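Home | Places | Stays | Contents | Random article | Log in

Koldale Ferry House

Koldale Ferry House is a guest house on the east bank of the Flaveck River, in the village of Koldale. It has 2 floors and has let rooms to summer visitors since it stopped selling ferry tickets. It is best known for a claim, repeated on its own sign, that it is the oldest inn on the river.

Age

The claim is weak. It rests on a single rent book, which lists a "house by the landing" without naming it. Local historian Rowena Macaraeg has argued that the entry fits the Ambrosio boathouse just as well. The owners have said that 1234 guests signed the register in its first season, a hard figure to accept for a house of this size, and the register has not been shown to anyone outside the family.

Visitors

Guidebooks praise the river view, though a row of willows blocks most of it by August. The walk to the village is often given as 300 yards – it is longer by the road, which is the only route open at high water. Dogs are allowed. The "private beach" is a strip of public gravel.

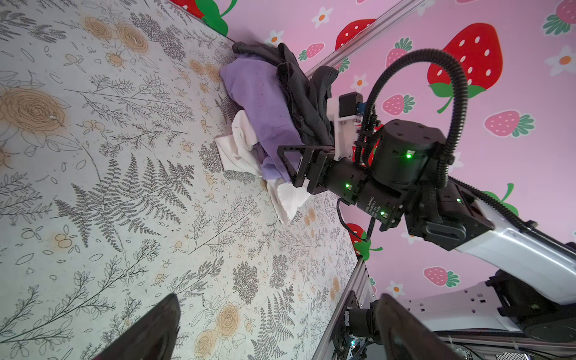
A later owner, Jocelyn Pangilinan, dropped the word "oldest" from the brochure but left it on the sign, where it remains.

We use cookies to remember your settings. Accept | Manage

Contact | Copyright notice | Back to top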